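Store-within-a-store

A store-within-a-store, also called a shop-in-shop, is a retail arrangement in which a brand or smaller retailer runs its own marked area inside a larger host store. The tenant usually sets the layout, fixtures and prices, while the host supplies the building, utilities and security.

Payment terms

Three forms are common: fixed rent per unit of floor area, a share of sales, or a low base rent plus a share above a set sales level. Stock normally belongs to the tenant until it is sold. Under a consignment variant, the host's registers take payment and the host passes on the balance each month.

Use by chains

The housewares chain Brevach opened its first concession in the Dangate department store with a floor area of 1,335 square feet, later enlarged to 2,952. By October 2022 it ran 17 such units - most of them in kitchen and dining departments.

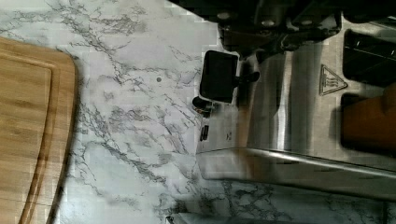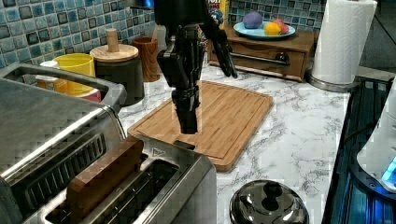 Toaster and cutting board on a marble-patterned countertop

Disputes tend to concern placement. Host stores often keep the right to move a tenant at short notice, and contracts at Dalen and Coritz limit this to one move per lease term. Staff may be employed by either party, and this affects who is liable for training and returns.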